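수다크, 쓰던 천을 이웃과 나누는 '렌컴 천 나눔터' 6월 문 연다
첫 시범 운영에 천 2,784점 모여… 208가구 참여

생활직물 나눔 단체 수다크(Sudach)는 집집마다 장롱 깊숙이 잠들어 있는 이불잇, 커튼, 식탁보, 보자기를 이웃끼리 나누고 고쳐 쓰는 상설 공간 '렌컴 천 나눔터'를 오는 6월 연다고 2/2/21 밝혔다.

렌컴 천 나눔터는 옛 임리(Imrie) 단추 공장 1층을 고쳐 만든다. 천을 맡기고 골라 가는 진열 공간, 재봉틀을 갖춘 수선실, 염색과 세탁을 배우는 물작업실이 한 층에 들어선다. 공장에서 쓰던 긴 재단대는 버리지 않고 그대로 살려 수선실 한가운데에 둔다. 높이를 조금 낮추고 모서리만 다듬었는데, 어른 여섯 명이 둘러앉아 바느질을 해도 넉넉하다.

나눔터는 지난해 아크브리지(Akbridge) 마을회관에서 연 시범 운영의 반가운 결과에서 출발했다. 주말마다 문을 연 이 작은 나눔 자리에 208가구가 참여했고, 모두 2,784점의 천이 모였다. 혼수로 받아 한 번도 펴 보지 않은 요잇부터 아이가 크면서 작아진 커튼, 이사하며 창 크기가 맞지 않게 된 블라인드 천까지 종류도 사연도 가지각색이었다. 이 가운데 394점은 수선 모임의 손을 거쳐 장바구니, 앞치마, 방석 커버로 다시 태어나 새 집을 찾아갔다.

수다크의 페벤 벨라이 대표는 "처음에는 상자 몇 개만 차도 성공이라고 생각했는데 첫날 오후에 벌써 놓을 자리가 없어서 복도까지 줄을 쳐서 널었다"며 "천 하나를 놓고 처음 만난 두 분이 한참 동안 어머니 이야기를 나누시는 걸 보고, 이건 꼭 계속해야겠다 싶었다. 6월이 정말 기다려진다!"고 말했다.

이용 방법은 간단하다. 깨끗이 세탁한 천을 가져오면 크기와 소재를 적은 꼬리표를 달아 진열하고, 맡긴 점수만큼 다른 천을 골라 갈 수 있다. 가져올 천이 없는 주민은 3,000원을 내고 한 점을 고르면 된다. 얼룩이 조금 있거나 가장자리가 풀린 천도 받는다. 다만 젖은 천, 솜이 든 이불과 베개, 전기요는 받지 않는다. 소재를 모르는 천은 접수대에서 함께 살펴본 뒤 '소재 모름' 꼬리표를 단다.

수선실 수업도 알차게 준비했다. 재봉을 맡은 마르완 오베이다트 강사는 단 접기와 지퍼 달기를 다루는 기초반을, 샤오칭 한 강사는 손바느질로 해진 곳을 메우는 기움질반을 이끈다. 기움질반에서는 구멍 난 자리를 감추지 않고 색실로 도드라지게 메우는 방법을 배우는데, 시범 운영 때 대기자가 가장 많았던 수업이기도 하다. 어린이와 보호자가 함께하는 보자기 매듭반은 여름 방학에 맞춰 따로 연다.

샤오칭 한 강사는 "오래 쓴 면은 새 천보다 바늘이 훨씬 부드럽게 들어가서 처음 배우는 분들께 오히려 좋다"며 "집에 있는 양말 한 짝만 들고 오셔도 대환영"이라고 전했다.

물작업실은 와엘 살렘 씨가 맡는다. 양파 껍질과 치자, 쪽으로 물을 들이는 계절 염색과 함께 소재별 세탁법, 오래된 접힘 자국을 펴는 법을 알려 준다. 색이 고르지 않게 나온 천도 진열대에 그대로 올린다. 시범 운영에서는 이렇게 얼룩덜룩한 천이 가장 먼저 나갔다고 한다.
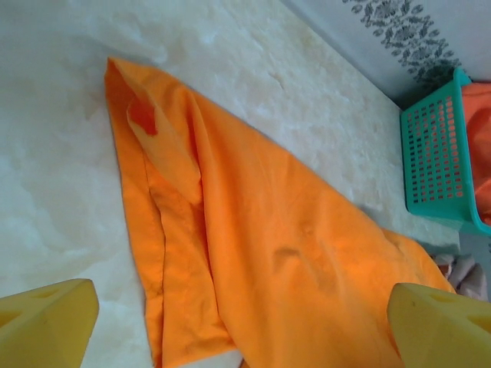

밝은 주황색 천. 가볍고 얇아 보이며 한쪽 모서리가 접혀 있다. (사진 제공: 수다크)

수다크는 개관에 앞서 천에 얽힌 이야기도 모은다. 천의 크기나 값어치는 상관없고, 누가 언제 쓰던 것인지 기억나는 만큼만 적어 보내면 된다. 모인 이야기는 작은 책자로 엮어 나눔터 입구에 비치하며, 글쓴이가 원하면 이름을 빼고 싣는다. 글쓰기가 번거로운 주민을 위해 아크브리지 마을회관에서 말로 들려주는 자리도 마련한다.

공간 설계를 맡은 포티스 쿠추쿠스 건축가는 "단추 공장의 북쪽 창이 워낙 커서 천 색을 제대로 볼 수 있는 빛이 하루 종일 들어온다"며 "창가 벽에는 아무것도 세우지 않고 긴 봉만 걸어, 누구나 천을 활짝 펼쳐 볼 수 있게 했다"고 설명했다. 휠체어와 유아차가 드나들도록 입구 턱을 없앴고, 진열대 사이 통로도 넓혔다.

수업 신청은 5월부터 나눔터 준비 사무실과 아크브리지 마을회관 접수대에서 받는다. 재봉틀은 나눔터에 있는 것을 쓰면 되고, 손에 익은 가위나 골무가 있으면 가져와도 좋다. 안 쓰는 단추, 실, 지퍼도 개관 전부터 같은 곳에서 모은다.

문의: 수다크 렌컴 천 나눔터 준비 사무실 (옛 임리 단추 공장 1층)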